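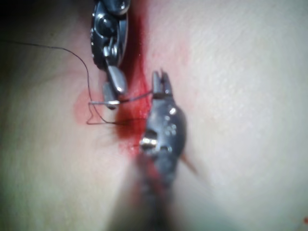 A curved suture needle held in the jaws of a robotic surgical instrument.

Flaldale Press has released the second edition of "Plain Forms," Vanderleia Marinho's handbook on building and testing web forms. The new edition went on sale on 12 March 2024 in paperback and EPUB. A PDF version is planned for July.

The text has been reorganized into 31 short chapters grouped in four parts. The chapters on input labels, error messages and keyboard order were rewritten in full, and the material on browser plug-ins was dropped. Code samples now use standard HTML and CSS with no build step. Script is limited to the chapters on validation and saved drafts.

Marinho, a front-end developer at the Brandão studio, wrote the first edition as a set of internal notes. Readers of that edition filed 1627 comments through the book's public tracker, and almost all have been closed. Corrections to the second edition will be handled in the same tracker, with fixes pushed to the EPUB file first and carried into print at the next run.

The book was typeset in Usum, an open-source tool that produces the print and EPUB files from a single source. Hukmont is distributing the paperback. Buyers of the first-edition EPUB can download the new file from their existing account page at no charge. Print buyers will need to order again.

Sample chapters 3 and 4, on grouping fields and marking required ones, are posted on the publisher's site.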